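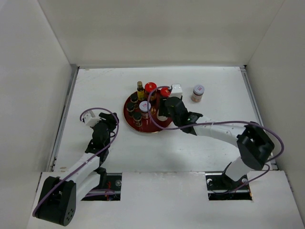
Round dark red tray with small bottles and jars, item 4 on the agenda.

Arnley Shared Kitchen
Minutes of the members' meeting, Jul 27, 2022

Present: Cadi Jarman (chair), James, Trurnitz, and 19 members. Apologies were received from two members.

1. Minutes of the last meeting
Approved with one correction. The cost of the new shelf brackets was $92, which had been left out.

2. Matters arising
The drain under the second sink has been cleared. The Celico invoice for the work came to $159 and has been paid. James asked whether the trap should be replaced as well. It was agreed to leave it until November and look again then.

3. Dry goods cupboard
Members are still putting open bags of flour on the bottom shelf. Open bags go in the lidded bins. Cadi will write this on the cupboard door. Anything without a name on it will be moved to the free shelf at the end of each month.

4. Small bottles and jars
There was a long discussion. At present the shared seasonings and flavorings are kept in three different places and members buy duplicates. Trurnitz proposed keeping the small containers together on the round red tray, so that the whole lot can be carried to a work table and put back in one trip.

Points raised:
- Tall bottles of oil and vinegar should stay in the cupboard. Agreed.
- Each jar needs a label on the side, with the month it was opened. Lids get swapped, so labels on lids are no use.
- One member would prefer a rack on the wall. James said the wall by the tables has to be kept clear for cleaning.
- The tray should be wiped down at the end of each session by whoever used it last.

The proposal was put to a vote and carried, with two against. It will be tried until the November meeting.
Action: Trurnitz to sort the jars and throw out anything past its date. James to buy labels.

5. Dish towels
Stock is low again. Members are asked to bring back any they have taken home to wash. Cadi will order another pack if the count has not improved by next month.

6. Other business
The light over the back door sticks on. James will look at the switch.
A request to use the kitchen for a canning day was approved, provided the burners are free by 4 p.m.

The meeting closed at 8:40 p.m.

Minutes taken by James.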